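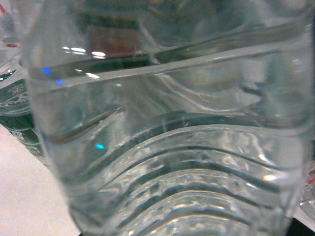
Are the new robot arms taking anybody's job in the packing room?

Not one position has been cut, and Divina Soriano put that in writing in March before the first arm was bolted down. What has changed is what we do all day, and I promised you all an update, so get comfortable.

For anyone on the front office side who hasn't wandered back lately: Ignacio and Simon (yes, we named them, the vote was heated) now do the picking for the mixed drink orders at the Poltik line. They take bottles one at a time and put them in the trays. I did that for 11 years and my right wrist can tell you all about it!

Clear plastic is the tricky part. A cardboard box is easy for them, but a see-through bottle full of water bends whatever is behind it and throws little glints back at the camera on the wrist, and put a second bottle right next to it and the arm has to work out where one stops and the other starts. Charito Quiambao has become our expert on this. She spent most of her first two weeks moving lamps. She has also learned to read the wrist view on the monitor, and she can spot a bad grip coming while I'm still squinting at the ridges trying to figure out which way is up.

So the day goes like this now. Two of us tend the arms, one loads, and one checks trays at the end, and we swap after every break. Mornings are calmer than they used to be. The afternoons I'm less sure about, to tell you the truth. When both arms stop at once it's a scramble, and Dexter Ocampo and I have asked for a third person trained on restarts. Divina says that's coming.

Our best shift so far was 204 trays with 15 stops. Alfredo Baluyot wants it known that he was on restarts for that one.

A few of you asked about pay. The arm tenders moved up a grade after the Zellisier training, and the next class has room. Talk to Analyn Calimlim, she has the sign-up sheet at her desk by the time clock. You don't need any computer background (I sure didn't have one, and I'm 61). The class runs during paid hours and starts at 7 a.m., and there is coffee.

One small request from Charito: please quit hanging shiny jackets on the rail behind the arms. There are hooks by the door.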